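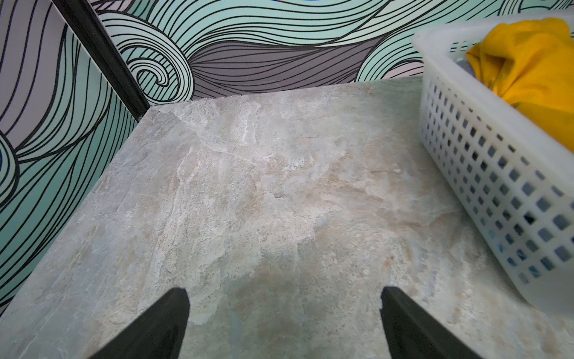
Clothes folding goes better when there is somewhere proper to do it, and most of us don't have that. We use the bed, which is soft, or the arm of the sofa, which is worse. A firm, flat top at waist height makes the sleeves lie where you put them. The one here has a marble look in pale grey and cream, with white veins, and it suits the job well because there is nothing for the cloth to drag on. Clear it first. Mugs, post and keys all go somewhere else until the shirts are done.

This month's item follows on from the April one about airing cupboards, which brought in 217 replies, a good number of them asking about T-shirts. Readers in Merurbridge wanted to know whether to fold or roll. We fold. Rolling is fine for a suitcase but the rolls come undone on a shelf.
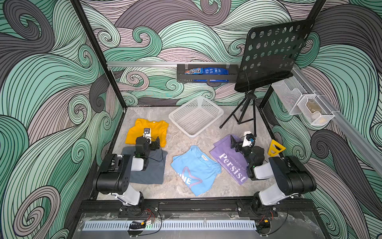

Sort by colour before you fold anything, and do one person's shirts at a time if you share a wash. Lay out only as many as the top will take without heaping. Mustard yellow and slate grey are already folded at the left, with the light blue one still spread out, collar to the back, and the lavender one lying at an angle. Smooth each shirt from the collar down to the hem, bring the sides in so the sleeves lie flat behind, then fold up from the bottom. Printed shirts should finish with the lettering on the outside. It saves opening up three to find the right one.

The basket wants to be within reach but out of the way of your elbows. The back of the worktop is a good spot for it. A shallow one is easier than a deep one for folded things, as you can lift a shirt out without upsetting the rest — deep baskets are for dirty washing.
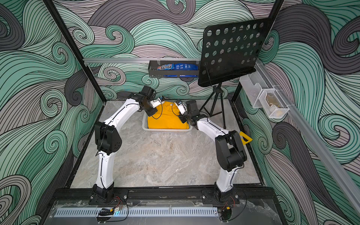 Put the shirts in with the folded edge facing you, and don't press them down. Sixteen is about the most we would stack in one pile on a shelf before it starts to lean. If you have more than that, make a second pile.

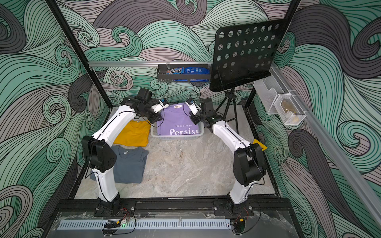

From the Home Pages desk, Trunitz Newsletter

A last point on order. Whatever goes into the basket first ends up at the bottom, so begin with the shirts you wear least. "Persist" in big white letters is easy to spot on top, and plain colours can wait at the side until their turn. Carry the basket straight to the drawer and empty it the same day. Next month we look at jumpers, which need a different fold at the shoulder.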